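손에 쥐는 그리퍼 한 쌍, 공유 작업실 제작기

2025년 8월 10일

양손에 하나씩 쥐고 움직이는 그리퍼를 만들고 있습니다. 처음 계획은 3월에 시작해서 3월에 끝내는 것이었습니다. 시작한 달만 맞았습니다. 설계는 제가 하고, 배선과 잔소리는 Asmaa El Ouafi가 맡았습니다. 둘 다 본업이 따로 있어서 작업은 주로 저녁에 했고, 저녁에 조인 나사는 다음 날 다시 조이는 일이 많았습니다.

작업실은 Drurkeck입니다. 프린터와 드릴 프레스가 있고, 육각 렌치는 늘 한 치수가 없습니다. 이번에는 2.5mm였습니다. 그걸 찾느라 서랍을 뒤지다가 작년에 잃어버린 버니어 캘리퍼스가 나왔으니 손해는 아닙니다. 건전지는 당연히 없었습니다.

프로젝트 이름은 Feltska입니다. 손가락 안쪽에 펠트를 붙이려던 시절에 지은 이름인데, 펠트는 첫 주에 포기했습니다. 보풀이 너무 많이 일어났습니다. 이름은 이미 폴더마다 들어가 있어서 그냥 씁니다.
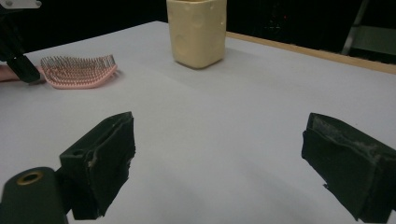 손가락은 지금까지 열 번 넘게 다시 그렸습니다. 초기 버전은 끝이 너무 둥글어서 납작한 물건을 집으려 하면 밀어내기만 했고, 그다음 버전은 끝이 너무 얇아서 책상에 살짝 부딪혀도 휘었습니다. 지금 형상은 그 중간 어딘가에서 서로 타협한 결과입니다. 예쁘다는 말은 아직 한 번도 못 들었습니다.

패드는 소모품으로 생각하기로 했습니다. 양면테이프로 붙였다가 접착제로 바꿨고, 접착제로 바꾼 다음에는 떼어내는 데 한나절이 걸려서 다시 양면테이프로 돌아왔습니다. 교체할 때는 알코올로 안쪽 면을 닦고 하룻밤 두는 편이 낫습니다. 물론 저는 한 번도 하룻밤을 기다린 적이 없습니다.

출력은 채움 밀도를 올리는 것보다 벽을 두껍게 하는 쪽이 효과가 있었습니다. 레이어 방향도 바꿨습니다. 세워서 뽑은 손가락은 결을 따라 깔끔하게 부러지는데, 단면이 어찌나 고른지 Asmaa가 교육용으로 보관하자고 했습니다. 지금도 선반 위 유리병에 들어 있습니다.

시험용 물건은 각자 집에서 가져옵니다. 기준은 단순합니다. 망가져도 가족에게 혼나지 않을 것. 이 기준 때문에 후보가 금방 줄어듭니다. 머리빗은 의외로 좋은 과제입니다. 손잡이는 매끈하고 머리 쪽은 울퉁불퉁해서, 어디를 잡느냐에 따라 쉬운 물건이 되기도 하고 저녁 한나절을 날리는 물건이 되기도 합니다. 입구가 열린 통도 하나쯤 있으면 좋습니다. 집어서 넣는다는 목표가 생기면 사람이 갑자기 진지해집니다. 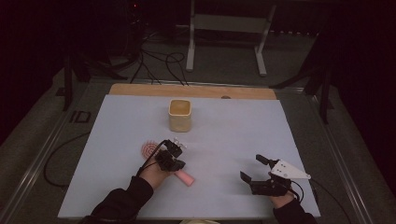
케이블 이야기를 해야겠습니다. 설계 파일에는 케이블이 없습니다. 3D 모델은 언제나 깨끗하고, 실물은 언제나 손목에 뭔가가 걸립니다. 처음에는 손목 뒤로 바짝 묶었더니 손을 돌릴 때마다 커넥터가 당겨졌고, 여유를 줬더니 이번에는 옷소매에 걸렸습니다. Asmaa는 여유 길이를 110mm 더 주자고 했고 저는 반대했습니다. 110mm를 더 줬습니다. 잘됩니다. 그 뒤로 이 이야기가 나오면 저는 커피를 타러 갑니다.

각도 센서 값은 Xiao라고 이름 붙인 작은 기판에서 읽습니다. 완전히 닫았을 때 0이 나와야 하는데 첫날에는 718이 나왔고, 활짝 열면 1734가 나왔습니다. 고장인 줄 알고 기판을 새로 납땜했더니 똑같이 718과 1734가 나왔습니다. 센서는 멀쩡했고 제가 영점을 안 잡았습니다. 주석에 크게 적어 두었으니 다음에는 주석을 안 읽어서 틀릴 겁니다.

잡는 느낌은 스프링이 거의 다 정합니다. 세면 금방 손이 아프고 약하면 손가락이 제자리로 안 돌아옵니다. 지금 들어간 것은 Dollmont에서 산 묶음 중 두 번째로 약한 스프링입니다. 제일 약한 것은 바닥에 떨어뜨린 뒤로 만난 적이 없습니다.

양손을 같이 쓰면 문제가 하나 더 생깁니다. 오른손잡이인 저는 왼손으로 집을 때 어깨부터 올라갑니다. 그리퍼 탓을 하고 싶어서 좌우를 바꿔 봤는데 어깨는 그대로 올라갔습니다. 이 부분은 설계 변경 목록에서 뺐습니다.

남은 일은 이렇습니다. 손잡이 모서리를 좀 더 깎기. 패드 자르는 틀 만들기. 케이블 고정 클립 다시 출력하기. 나사 종류를 두 가지로 줄이기. 마지막 것은 3월부터 목록에 있었습니다.

도면 파일은 이름 정리가 끝나면 올리겠습니다. 지금은 "손가락_최종", "손가락_진짜최종", "손가락_최종_이거말고"가 나란히 있는데, 쓰고 있는 건 세 번째입니다.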